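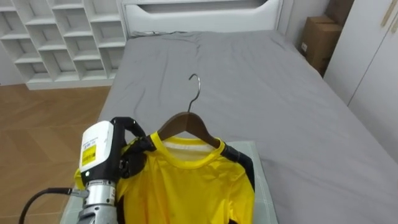
What does the garment handling software decide for itself, and what is set in advance?

The order of the stages is set in advance by the task file. Where to grasp, how to approach, how far to pull and when to try again are decided while the arm is moving, from the camera image and the joint readings.

Garment Handling Software: Gallery
Sadell Laboratory for Household Manipulation
Page updated 25 Mar 2021

The Sadell Laboratory develops control and perception software for work with clothing in ordinary rooms. The present gallery accompanies the second release of Goltik, the planning and execution package maintained by the laboratory, and concerns one task in particular: placing a garment on a hanger and hanging it from a rail. Notes on the relevant parts of the software are given with each picture. Visitors who require the full interface description are referred to the release documents, which are held with the source code.

Collar grasp, hanger inside the garment

The gripper pinches the yellow fabric at the left edge of the collar. A wooden hanger with a metal hook is in the neck opening, and the jersey lies spread on a pale board.

Grasp selection at the collar is carried out by Gornent, the perception module. Gornent assigns each region of the image to one of 11 classes, among them collar, cuff, hem, lining, hanger body and hanger hook. The separation of collar from lining received the most attention in this release. The two often lie within a few millimeters of each other, and a grasp that takes both layers will usually drag the lining out through the neck when the arm lifts. Lenuța Sandu prepared the revised labeling guide, and the earlier recordings were labeled a second time under its rules.

Glossy fabric remains difficult. Highlights move as the camera moves, and the first version of the module tended to report them as folds. The current version compares several successive views before a fold is accepted. The cost is a short pause before each grasp, which may be shortened in the settings when matte cotton is being handled.

Once a grasp point has been chosen, the planner proposes a path for the wrist and checks it against a model of the surroundings. Walls, headboards and cabinet doors are entered as plain boxes with a margin of 60 mm. Users may reduce the margin, although the laboratory does not advise it near furniture with projecting handles. The arm's own cable is also modeled, as a loose envelope around the lower links. Vasilică Pascu contributed this part of the code – it replaced a fixed limit on wrist rotation that had ruled out many sound grasps.

Closing force is governed by a separate loop. If the measured finger position does not settle within 500 ms, the attempt is marked as uncertain, the fingers open, and a new image is requested. The operator sees the event in the log but is not asked to confirm it.

Garment on the rail

A bright yellow garment with black trim hangs from a chrome rack, with a brown coat on the lower bar beside it. 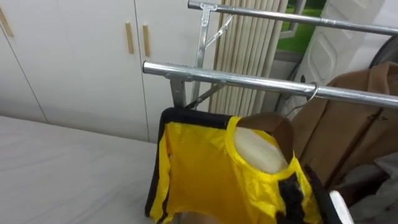
Paraschiva Onu has remarked that the rail should be treated as a line in space and the hook as a constraint on that line, and that any planner which searches for a single target point will spend most of its time rejecting good answers. Her view was adopted in the present release. Goltik now accepts any position along the free length of a bar, subject to clearance from neighboring garments, and selects the one that calls for the least movement of the elbow.

Polished tubes presented a problem of their own. Depth readings from a reflective bar are sparse and at times entirely wrong, so the software estimates the bar from its edges in the color image and uses depth only at the fittings and uprights, where readings are steadier. The method assumes that the bar is straight. Curved rails are not supported.

Neighboring garments are represented as soft volumes. Light contact is permitted, and the planner raises the cost of a path in proportion to the predicted contact. A rigid treatment was tried first and proved too strict for a crowded rack – the planner would frequently report that no path existed when a person would simply have brushed the next coat aside.

Recordings and tools

The release includes 147 recorded runs, each with camera images, joint positions, gripper commands and the log of planner decisions. Unsuccessful runs have been retained and are marked as such. Corina Ene maintains the replay tool, called Cârstea, in which a run may be stepped through and the planner queried again at any point with altered settings. The tool does not require a robot to be connected.

Two known faults are carried over from the previous release. The log viewer does not display times correctly when a run passes midnight, and the margin setting is ignored if it is entered without a unit. Corrections are planned for July.

Requests for access to the recordings should be addressed to Catinca Coman at the laboratory office, with a brief statement of the intended use. Laboratory members may use their existing accounts.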